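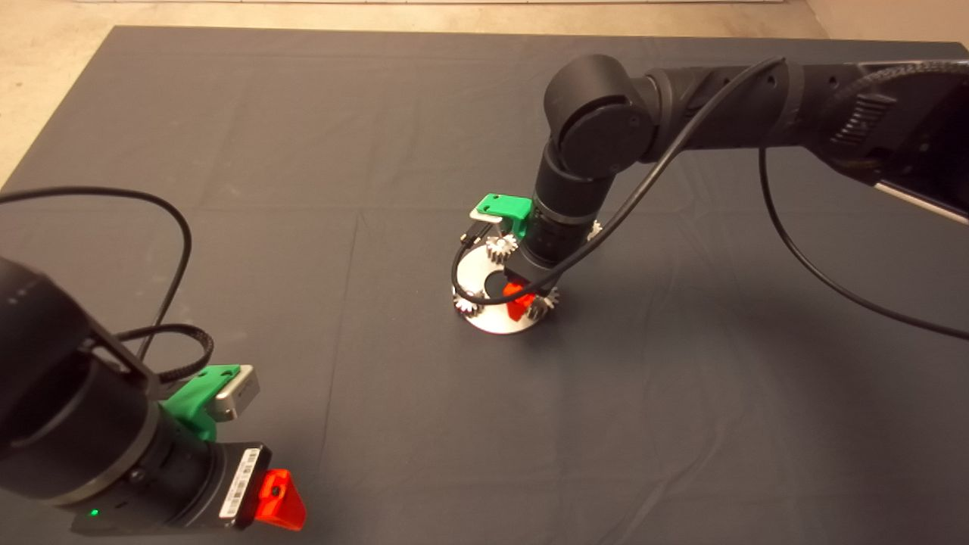
May, late evening. Second full play of the Suvent LP, the one with the orchestra and the wordless choir. Cleaned side one twice. The noise floor is still high in the left channel during the harp introduction, so I take it to be the pressing. Moved the tracking weight up a little and the sibilance on the choir came down. Surface ticks unchanged.

Side two is the better side. The vibraphone sits well back and the strings are wide, with very little in the centre until the muted trumpet comes in on track 5. The arranger repeats the same eight bars under three different tunes.

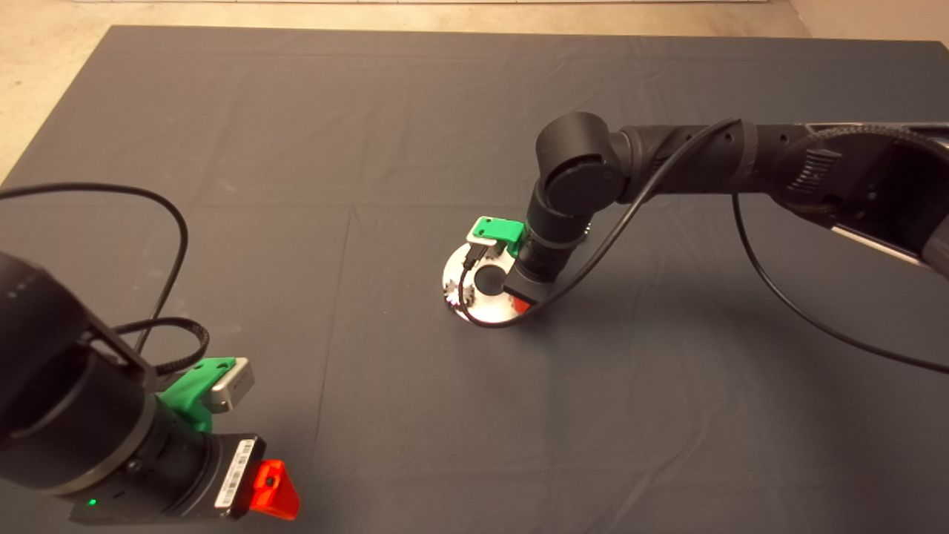

Grey cloth, with the fold creases still showing.

Catalogue work: 613 sleeves entered, out of 1,061. The Meltutdale radio orchestra records are now filed by label number and the Dixit ones by year, which is inconsistent and will need redoing. 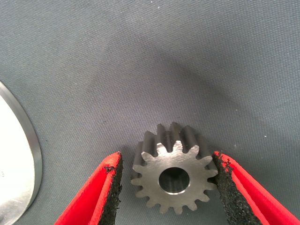
The Riltix reissue has the same running order but fades the closing waltz roughly ten seconds early. Mono copy still to be compared. Bed at half past eleven.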